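Filed under: Working group papers / End effectors
Last updated: May 13, 2025

Gripper comparison group – minutes of the fourth meeting
Held at Dovivdale, small meeting room

1. Minutes of the last meeting
Agreed, with one correction. Under item 3, "fingertip force" should read "motor current". The force sensor had not been fitted when those readings were taken.

2. Progress since March
The group has logged 376 grasps on cloth items with the two-finger Pratton unit. The Prundent unit has done fewer because its mounting plate arrived with the wrong hole pattern and had to be redrilled. It was agreed not to compare success rates until both units have completed the same list of items.

Of the Pratton grasps, 19 were set aside because the log and the video did not line up. These will be repeated.

3. Cloth handling
The microfibre towel remains the hardest item on the list. A pinch near a corner gives the fingertips a small bunch of fabric to close on and leaves the rest hanging free. A pinch further in tends to take up two layers, and the log does not at present record this. A column for the number of layers held will be added. 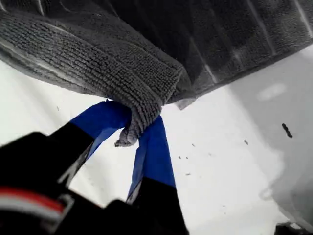

The closing speed was discussed at some length. One view was that the slow setting should be used for all cloth. The other was that it hides differences between the fingertips, as almost any tip will hold fabric if it is closed slowly enough. Both settings will be run on the towel and the slow setting only on the remaining cloth items.

Fingertip covers: to be changed when the surface shows a cut or lifts at the edge. Wiping between runs is enough otherwise. The type of wipe is to be written on the run sheet.

4. Controller
The Skyrme controller is still running the older firmware. The delay between the close command and first movement was measured twice, at 1670 and 2120 microseconds. The group did not accept either figure as final – the second was taken with video recording switched on, the first without. The test will be done again in both conditions, on both grippers.

A request to move to the newer firmware part way through the trial was refused. It may be raised again when the cloth items are finished.

5. Test area
Small dark specks have been noted on the white surface. They show up clearly in close views and have been picked up as edges by the segmentation step at least once. The surface is to be cleared before each block of runs, and shoe covers are to be worn by anyone standing on it.

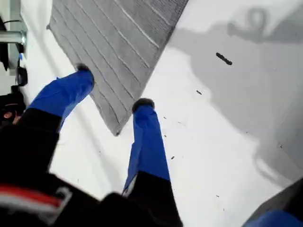

Shadows were raised under the same item. The overhead lights cannot be moved. Operators are asked to keep to one side during a run where they can, and to note on the sheet when this was not possible. Loose cables at the edge of the area are to be tied back.

6. Actions
– Repeat the set-aside Pratton grasps.
– Add the layers column to the log.
– Finish the Prundent unit on the same item list.
– Repeat the controller delay test, recording on and off.
– Order spare fingertip covers, two sets.

7. Any other business
The supply of towels was queried. All towels in the trial should be of the same make, and washed the same number of times before use. The present stock has not been checked against this. To be carried forward.

Next meeting: after the Prundent runs are complete. Same room.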